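Flowers by robot: an afternoon at the Felwood open day

I went along to the Felwood open day because Akua Addo had a spare place and because I'm told I should stop moaning about robots I haven't seen. So now I've seen one.

The leaflet talked about "up to 1,340 household tasks", a number I'd have liked to see written out as a list. On the day we were shown 4. The rest, according to the man at the front desk, were "in the pipeline", along with the café upstairs, which was shut.

The best of them was the flower job. Two white arms on a big brown table, a black vase, a bunch of artificial tulips, and the arm has to get the one into the other. Yaa Sarpong, who ran the session for Culo and was very patient with me, said tulips were harder than they looked as the stems splay out and no two grabs are alike. Fair enough. I asked if they'd tried real ones. She said real ones bruise. Well, yes! I've bruised a few myself, and they still go in the vase.

I also asked why it needed a second arm if the first was going to do the holding. The answer involved the word "bimanual" and went on a bit. I wrote down "for later" and a question mark.
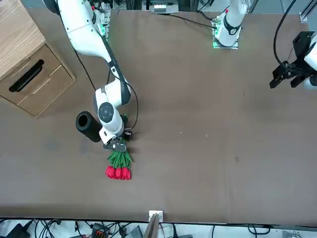

The tulips in the gripper, with the vase just beside the wrist.

What bothered me was the pace. I arrange flowers badly, but I can do it while talking on the phone, and I don't need a strip of cables along the edge of my table to manage it. Akua thought I was being mean and said the first washing machines were probably rubbish too. She may be right. She also bought the mug.

Would I go again? If they get on to the washing up, possibly. Parking was dreadful, so take the bus and get off at the stop after the roundabout.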